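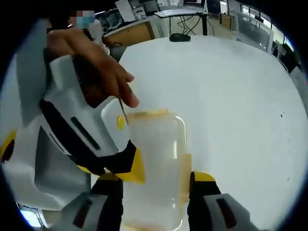

Fahad Sial: Go with the backpack style for the team, the Avholm one! We ordered 19 of them for the swim club in May and the kids still fight over who gets to carry the spare.

Forums > Team Gear > Bags and Embroidery > Duffle or backpack for a travel team?

lanefour_mom
Ooh, I was leaning toward the Jarkow duffle. It has that separate shoe pocket, and my son's shoes need their own zip code. Does the backpack fit a full-size towel?

Fahad Sial
Two towels, fins and a lunch! Names were stitched in school colors and every one was spelled right.

pucksandpins
Have to disagree on backpacks. Straps get tangled on the bus and the stitching area is tiny. Duffles stack — that's huge when you load a trunk at 5 in the morning.

lanefour_mom
Good point about the bus. What thread did you pick?

pucksandpins
White on navy, block letters. Script looks great up close, but you can't read it from across a locker room.

Fahad Sial
Script forever, sorry! Gold on black is gorgeous.

Comments

grikard_fan: The Grikard duffle washes well too. Cold water, hang it up overnight.

TessaRuns: Ask for a stitched sample first. So worth it!

Contact | Forum rules | Back to top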